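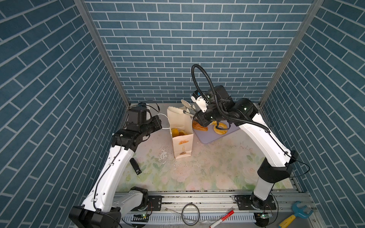
Blue brick-patterned wallpaper with a floral tabletop.

Film night at home: tips from a household that keeps having them

The Donville Regal wants the price of a small lamp for two seats and a bucket of popcorn, so we stay in. Staying in has its own problems, mostly to do with glare, crumbs and the sofa. What follows has been tested on people who talk through the opening titles.

The room

Turn off the big light. Then turn on a small one behind the telly, low down, where you can't see the bulb. A completely dark room makes your eyes ache during anything set in snow, and somebody will always need to find the crisps.

If the screen faces a window, a summer film night starts at ten or it starts with everyone watching a reflection of themselves. Blackout lining clipped to the back of ordinary curtains with bulldog clips works well enough and comes down in a minute. We tried tin foil once. The neighbours asked after us.

Glass-fronted pictures opposite the screen will show you the whole film again, backwards and smaller. Take them down or hang a tea towel over them.

Sound

Whispering followed by explosions is the modern style and you can't write to them all. Look in the sound menu for something called night mode, or dialogue boost, or on our old Padeo set "Voice Plus", hidden under Accessories for reasons best known to Padeo. Failing that, put the subtitles on. You will follow the plot of a pirate film for the first time in your life.

A soundbar shoved inside a cabinet sounds like a soundbar shoved inside a cabinet. Bring it forward until it's level with the shelf edge.

Cleaning the screen

Switch it off and let it cool. Dry microfibre cloth, light pressure, side to side. For fingerprints, dampen the cloth with plain water and follow with a dry one. No glass spray, no kitchen roll, no baby wipes. Never squirt anything at the screen itself, as it runs down into the bottom edge and lives there.

Discs

We still have them. Hold by the rim and wipe from the middle straight out to the edge, never round and round. A soft cloth and a drop of washing-up liquid in lukewarm water will shift jam. Leave it to dry properly before it goes anywhere near the player.

Light scratches on a DVD can sometimes be coaxed out with a plastic polish. Leave Blu-rays alone; the coating is hard but thin, and polishing tends to finish off what the scratch began.

Shelve upright, away from radiators and out of direct sun. Alphabetical order is fine until you meet a series. The Charbonneau films are about the same gloomy detective and begin with D, V, A and another V, so ours go under C and guests can like it or lump it. Extended editions sit to the right of the ordinary ones, as a warning.

If you've run out of shelf, throw away the cases and keep the discs and paper sleeves in a zip-up wallet. Ours holds 310. I still miss the cases, and I still wouldn't have them back.

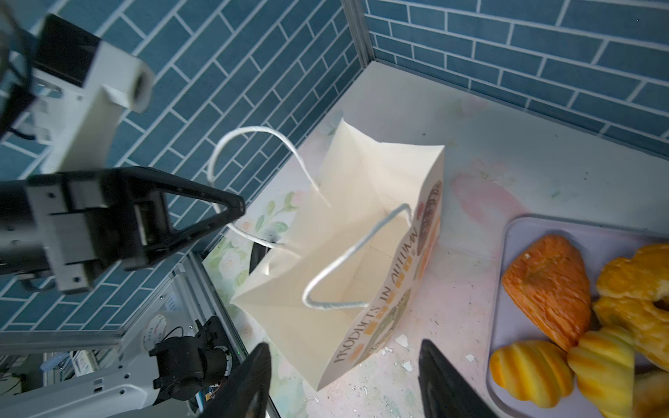
Paper shopping bag with rope handles and a bit of autumn on the side.

Swapping and lending

Write down what goes out and to whom. A notebook in the drawer is enough. Put your initials inside the case in pencil – biro on the disc itself can eat into the label side. Check the box before it leaves the house, too. I once lent a friend an empty case and spent a month being cross with her.

Snacks

Decant everything. Foil packets are banned after the titles in our house and the ban has been broken only by the person who brought it in. Popcorn goes in a deep bowl, salted at the last minute, with the salt ground finer than you'd use at the table so it sticks. Old maids sink to the bottom; stop eating when it gets loud.

A dark throw over the sofa catches most of it. Shake it outdoors.

Choosing the film

Settle it by teatime. Scrolling through Vilutance at half past eight is how you end up in bed at ten having watched trailers. On a Tuesday, nothing over 80 minutes, and yes, that does narrow it down. For a trilogy, plan all three with a proper meal between the second and third, and agree the pause rules first. Ours is one pause each per film. Kettle pauses don't count.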